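Teser House Residents' Association
Minutes of the monthly meeting, March
Held in the common room on the ground floor, beginning at 18.30

Chair: Sibel Canpolat
Minutes: Güven Tekin
Present: Sibel Canpolat, Güven Tekin, Mrs Jayasinghe (flat 11), Mr Orner (flat 4), Mrs Orner (flat 4), and residents of flats 2, 7, 9, 14 and 15.
Apologies were received from flat 6 and flat 12.

1. Minutes of the last meeting

The minutes were read by those who had not read them before. Mr Orner asked for one correction. Under the item of the bicycle room it was written that he "refused" to move his bicycle. He wishes it to be written that he asked for more time. This was agreed and the minutes are corrected. The bicycle has been moved now.

2. Matters from the last meeting

The light on the second floor landing was repaired by Lermont, the managing company. It works, but the new bulb is very white and flat 9 said that it comes under her door at night. Güven will ask Lermont if a warmer bulb is possible.

The letter about the bins was sent and there is no answer yet. Sibel will telephone.

The lock of the garden gate is still stiff. Flat 2 has put oil in it two times. It was agreed to wait until the weather is warmer and then look again.

3. Common room kitchen: the mugs

This item took the longest part of the evening and I have tried to write the different opinions fairly.

Sibel explained the situation for those who do not use the common room often. The mugs were always kept in the tall cupboard next to the sink. After the leak the bottom shelf of this cupboard is swollen and the door does not close well. Mrs Jayasinghe took everything out and washed it, and for the last weeks the mugs have stood on the draining board, where they are in the way of everybody who wants to wash something. There were also complaints that people take a mug, use it, and leave it on the windowsill or on the piano.

Mrs Jayasinghe proposed that the mugs which are in use for the coffee mornings be kept in a basket. Her idea is that the basket is carried to the table before the coffee, the clean mugs are taken from it, and the used ones go back in it and are carried to the sink all together. She has done this in her old workplace for many years and she said it saves a lot of walking.

Mr Orner was against. He thinks mugs will knock against each other and lose pieces from the rim. He prefers hooks under the shelf, one hook for each mug. Flat 14 answered that hooks are fine for people who are tall, but she can not reach them, and two other residents said the same.
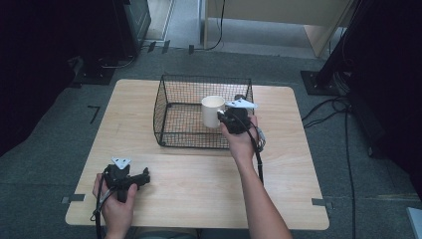 Mrs Jayasinghe said that the kind of basket matters more than the idea itself, and she does not want wicker in a kitchen, as it keeps the crumbs and is difficult to wash. She wants black wire mesh, open at the top, with the sides going a little outwards so that a hand can come in easily. A mug should be put in standing up, with the opening to the top, as the white one is, and the mugs should never be piled on their sides. She added that the mesh is fine enough for a teaspoon not to fall through easily, but it lets the table be seen through it, so everyone will notice if something has been spilled underneath. Mr Orner asked about the light wood of the table and if the wire will scratch it. Mrs Jayasinghe could not promise this. Flat 7 offered a piece of felt which she has at home and which can be cut to the size of the bottom.

There was then a discussion about how many mugs we need. According to the old inventory the association owns 36 mugs. Flat 15 said that there are never more than 30 people at a coffee morning, even in December. Mrs Orner asked that the mugs with flowers, which were given by the family of a former resident, are not put in the basket and are kept safe on the upper shelf. All agreed with this.

It was also asked if the white mugs should be kept and the coloured ones given away, so that everything looks the same. Flat 9 was strongly against giving away anything. Flat 2 said that he does not care about the colour but he would like a mug which has a handle big enough for his fingers. No decision was taken about the colours.

Decision: we try the basket for the next two coffee mornings. Mrs Jayasinghe is responsible for the mugs and flat 7 for the felt. If there are chipped mugs at the end of this time, Mr Orner's proposal of the hooks comes back to the meeting. Eight in favour, Mr Orner against, Mrs Orner did not vote.

4. Repair of the cupboard

Sibel has one price for the repair, which is 600 for a new bottom shelf, a new door and the work. She thinks it is high. Flat 15 said that only the shelf is damaged and that the door does not close for the simple reason that the shelf pushes it. If the shelf is changed, the door will be good again. He is willing to come with Sibel and look at it in daylight.

Güven reminded the meeting that the leak came from the pipe of the building and not from something that we did, so Lermont should pay at least a part. Sibel has written this to them already. They answered that they will "review the matter", and she will ask until when.

Decision: no repair is ordered now. Sibel asks for a second price, for the shelf only.

5. Washing up after the coffee mornings

Flat 14 said that it is always the same persons who stay and wash. She did not want to name anybody. A list will be put on the inside of the kitchen door and people can write their flat number next to a coffee morning. Two people each time is enough.

Mrs Orner asked that the tea towels are taken home and washed by the people who used them and brought back the same week. Last time they were left damp in the drawer and there was a smell. It was agreed that no tea towels go in the drawer any more. They hang on the rail.

Flat 2 asked if we could buy a small dishwasher. Sibel said that there is no place for it next to the sink unless we lose the low cupboard with the big pots, and the pots are needed for the summer lunch. The question can be put again in the autumn.

6. Money

Güven reported that the association has around 2000 in the account. The insurance for the common room is paid. The contributions of three flats are still open and he will speak with them privately. There was a question from flat 9 about the cost of coffee, which has gone up. It was agreed to continue with the same coffee and to put the tin for the donations in a place where it is easier to see. At present it stands behind the kettle.

The price of the basket was not known at the meeting. Mrs Jayasinghe will bring the receipt and be paid back from the kitchen money.

7. Garden

Short report from flat 7. The roses are cut. The hedge on the side of the street has a hole where children go through, and she asked if we want to close it. Most people thought that the children do no harm. Mr Orner will put two canes by the new plants so that nobody steps on them.

The compost is full. It should not be used for cooked food, and a note about this will be put on the lid.

8. Other matters

Flat 12 asked by letter if the common room can be used for a birthday in the afternoon. No objection, if the room is left clean and the piano stays closed.

Flat 15 has found a pair of reading glasses with a brown case behind the radiator. They are with Sibel.

Mrs Jayasinghe asked everybody to look in their own kitchen for mugs belonging to the common room. She believes that several of them have gone upstairs during the winter. They can be left outside her door and she will not ask any questions.

Flat 9 asked if the next meeting could start earlier, for people who eat at seven. It was agreed to try 18.00.

9. Next meeting

Next month, common room, 18.00. Points already known: result of the basket trial, second price for the shelf, answer of Lermont about the leak and about the bulb, garden gate.

The meeting was closed at 20.10.

Güven Tekin

Corrections to these minutes please in writing, under my door or in the box of the association, before the next meeting.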